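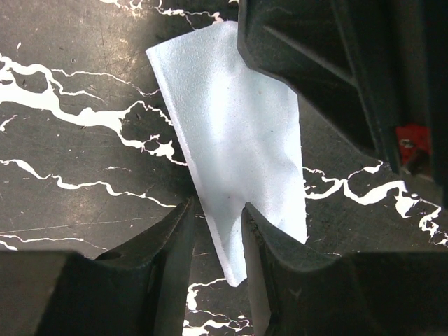 What is the best way to wipe down a black marble-pattern tabletop so it doesn't show streaks?

Use a soft cloth that is barely damp, wipe in one direction along the length of the table, and go over it again right away with a dry cloth. Most streaks on a dark top are leftover cleaner, so use less of it than you think you need.

Jonda Home Help > Cleaning and Tidying > Tables and Counters

Question 2193
Black table with white veins always looks dusty or smeared, and it collects stuff

Asked in November. Viewed 2208 times. 3 answers.

I have a tabletop with a black marble pattern, white veins running all over it and a bit of lavender in places. I picked it for the look. In the evening with the lamp on, it looks good. In the morning the light comes in low and I can see every wipe mark from the day before, plus a fine pale dust that is back by lunch.

The second problem is what ends up on it. The table gets used for a bit of everything, so there is usually a book, a small box or two, a folded cloth, some paper, a clip, and whatever I was using last. I move things to wipe, then put them back in the same places, and I'm not sure I'm getting anything done. Small black things are the worst. I put a black clip down and lose it against the top for two days.

What I've tried so far:

Paper towel with the spray I use on the kitchen counter. Leaves lint and a haze.

The same spray with a cotton cloth. Less lint, same haze.

Plain water. Better, but it dries with spots if I don't chase it.

A Walov polishing spray a neighbor gave me. Very shiny for an hour, then every fingerprint showed, and the dust stuck to it.

I don't know if the top is real stone. It came from a secondhand place and there was no label. It feels smooth and has a light sheen, with a few pale scuffs and small specks that don't wipe off. I would like to know whether those can be fixed too, but the streaks and the clutter are the main thing.

I don't want to cover the whole thing with a tablecloth. Thanks for any help.

Answer 1 (marked as most helpful, 22 votes)

The haze is almost certainly built-up product. You have had at least two sprays on there, and one was a polish. Until that comes off, anything you wipe with will just move it around.

Do one proper reset first:

Take everything off. Put it on a chair or in a box, somewhere you won't be tempted to slide it back halfway through.

Dust it dry. Use a clean soft cloth with no fabric softener in it. Start at the back edge and pull the dust toward you. If you go straight in with a wet cloth, the dust turns into gray paste and dries in lines.

Mix a bowl of warm water with one or two drops of plain dish soap. It should barely foam.

Wring the cloth out hard, wipe one section, then rinse the cloth before the next section. The rinse water will probably look cloudy the first time.

Go over the whole top again with a second cloth and plain water, to take off the soap.

Dry it at once with a third cloth. Don't let it air dry. Air drying is where your spots come from.

You may have to do this twice to get all the polish off. After that, a dry dusting most days and a barely damp wipe once a week should do it – Monday is mine, but pick any day you'll remember.

As you don't know what the top is made of, stay away from vinegar, lemon, and anything sold for limescale. If it's real marble, acid will leave dull marks in it. If it's a printed or laminated pattern, acid probably won't do much, but you don't gain anything either. The same goes for scouring pads and powder cleaners on any kind of shiny top.

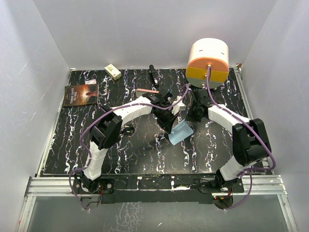 For the clutter, I'd sort what is on the table into things that live there and things that are visiting. A book you're reading can live there. A cloth you use for the table can live there, folded, at the back. A clip or a scrap of paper is visiting and should have a place to go at the end of the day.

Then give the things that live there one side. I keep mine along the back and left edges, so that the middle is free and I can wipe it without lifting anything. The weekly wipe is when the edges get lifted and cleaned under. It sounds like a small change, but it cut the daily job down to a minute or so for me.

About the small black things: put a light-colored tray or dish on the table. Anything dark and smaller than your hand goes in the tray. A pale plate from the kitchen works just as well as a tray from the store. If you don't want a dish, even a piece of light felt cut to size will do, and it protects the top from scratches.

I can't say much about the scuffs without knowing the material. Try the reset first. Some pale scuffs are rubbed-on residue from something else, like the foot of a box, and soap and water will shift them. If one stays, leave it alone until you find out what the top is made of.

Reply from the asker: Did the reset last night. The water was really cloudy the first time and clear the second. The top looks a lot darker now. I hadn't realized how much was sitting on it. Two of the scuffs came off, the others didn't.

Reply: Good. Put the polish away somewhere out of reach.

Answer 2 (9 votes)

I agree with the first answer on the cleaning, so I'll only add a few things about cloths and paper.

The cloth matters more than the cleaner on a black surface. Terry cloth and old T-shirts both drop lint, and white lint on black is what a lot of people take for dust. Microfiber is fine as long as you wash it without softener and keep it out of the load with the bath towels. I have a pack from Runska that has held up well, but the cheap ones are okay too. Get light colors if you can, so you can see when they're dirty.

Fold the cloth in half and then in half again. That gives you a pad that fits under your hand, and you can turn it to a clean face when one gets dirty. A bunched-up cloth only touches the table in a few places and leaves lines between them.

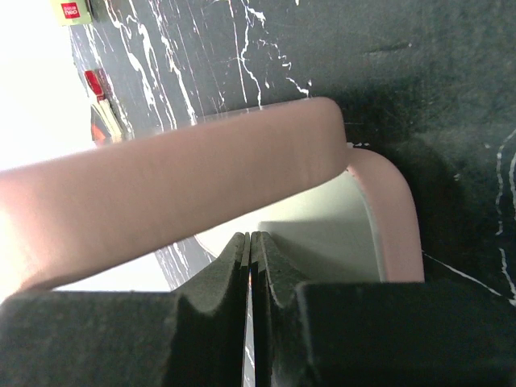

Have one cloth for damp and one for dry, and never swap them. If both are the same color you will swap them. I use blue for dry.

Plastic things with handles, scoops, tubs and so on, should be wiped on the bottom before they go back on the table. People clean the table and put down something with a ring of dried stuff underneath. The same goes for anything with rubber feet. Rubber can leave marks on some finishes if it sits in one spot for months, so shift those things now and then.

Foam sheets and packing paper: if you do any wrapping or craft work on the table, give it a wipe with a dry cloth afterward. Foam sheds little white crumbs when you cut it, and they cling to a smooth top. Wipe slowly. If you rub fast they jump around and stick to your sleeve. A slightly damp hand picks up the last of them.

If you leave colored paper on a damp table, the dye can come off. I did this with a party invitation and had a faint green rectangle for a week. Soap and water got it in the end, but let the top dry fully before putting paper back.

On dust, check where it comes from. If there's a vent above or a window that's always open, you won't win by wiping. Closing mine in the mornings made more difference than any product.

Reply: What about those dusters on a stick?

Reply: They're okay for shelves. On a black table they mostly push it onto the floor, which may be all you want.

Answer 3 (no votes)

I had a black one and got rid of it. Went with light gray and I never see dust any more. There's a place called Ververidis that takes tables in trade, if you have one near you. Otherwise put a runner down the middle. I know you said no tablecloth but a runner is not a tablecloth.

Reply from the asker: I'd like to keep it, but thanks.

Update from the asker

I'm adding this for anyone with the same table. I've been doing the dry dusting in the morning and the damp wipe once a week, with the blue cloth for dry as suggested. The haze hasn't come back. I can still see dust in the low light, but it comes off in one pass and doesn't smear.

I put a cream dish at the back for clips, caps and the small flashlight, and so far that has worked. The book stays at the left side. Paper is still a problem, because I put sheets down flat and then forget them under other things. I've started standing them upright in a letter holder and that helps a bit.

The remaining scuffs are near one edge and I've decided I can live with them. I still don't know if it's stone. Someone told me to look at the underside and the cut edge, so I'll do that when I next have help to tip it.

Related on Jonda 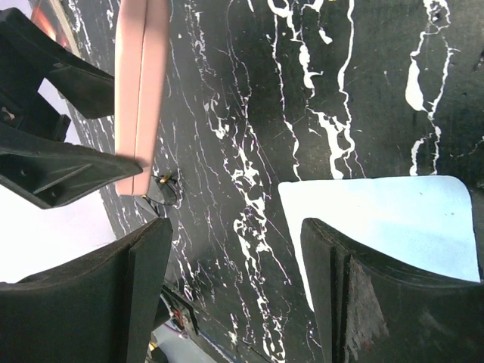 How do you tell whether a marble-pattern tabletop is real stone or printed?

Look at the edge and the underside. In real stone the veins carry on over the edge and into the body of the slab, and the stone feels cold and very heavy. On a printed or laminated top the pattern usually stops at a seam, or the underside is a plain board of a different color. If you can't see either one, treat it as stone and keep acid cleaners off it – mild soap is safe for both.

More in Tables and Counters
Getting candle wax off a glass table
Rings under plant pots
What to do with a drawer full of cables
Felt pads that keep falling off

This question is closed to new answers. You can still leave a reply under an existing one.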